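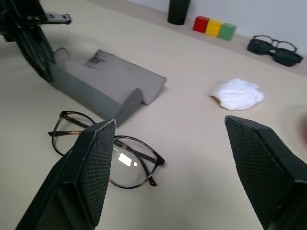 Gleitsichtbrille: nach drei Wochen immer noch schwindlig auf der Treppe

Mahnaz Azimi
Guten Tag zusammen, ich trage seit drei Wochen meine erste Gleitsichtbrille. Lesen geht gut, am Bildschirm geht es mittelmäßig. Aber wenn ich die Treppe hinuntergehe, schwimmen die Stufen, und mir wird ein bisschen übel. Ich habe 635 Euro bezahlt und möchte nicht sofort reklamieren. Wie lange hat bei Ihnen die Gewöhnung gedauert? Soll ich die alte Brille zwischendurch noch benutzen? Ich entschuldige mich, falls das Thema schon existiert, ich habe es mit der Suche nicht gefunden.

Grudlow
Bei mir 17 Tage, dann war Ruhe. Alte Brille in die Schublade!

Lotar
Auf der Treppe muss man den Kopf senken, nicht nur die Augen. Sonst schaut man durch den Leseteil, und der ist für die Stufen zu nah eingestellt. Ich habe das eine Woche lang mit der Hand am Geländer geübt. Wenn es danach nicht besser ist, würde ich zum Optiker gehen und die Zentrierung nachmessen lassen. Meine Gläser saßen zu tief, es wurden nur die Nasenpads gebogen, und ich musste nichts bezahlen. Fragen Sie auch nach der Frist für die Verträglichkeit, die steht meistens auf dem Auftrag. Und Auto fahren bitte erst wieder, wenn der Schwindel ganz weg ist.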